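Incidencia 1745: pedidos duplicados al sincronizar con el almacén
Estado: en seguimiento
Producto: Nostis, módulo de inventario
Cliente: Textiles Firnden

El cliente informa de que, al cerrar el lote de toallas y paños de cocina, el conector envía dos veces la misma línea al almacén. El error no aparece en el panel. En el registro consta un código 207 con respuesta parcial.
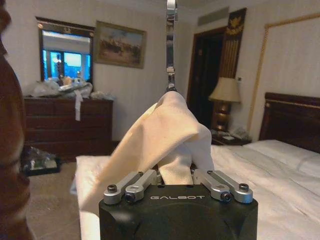

Publicado por Yesenia Cuevas | Soporte de segundo nivel | 16:40

Reproducido en el entorno de pruebas. El conector espera 8 segundos; si no recibe confirmación, reintenta sin conservar el identificador de la petición. El almacén lo trata como pedido nuevo.

Medida provisional: subir el tiempo de espera a 40 segundos en Ajustes > Conectores > Avanzado y reiniciar el servicio. No borrar la cola manualmente.

Respuesta de Apolinar Carrillo, 17:15
Aplicado. Sin duplicados en el último lote. Quedan por anular las líneas de octubre.

Asignado a Zhiqiang Cai para corregir el reintento.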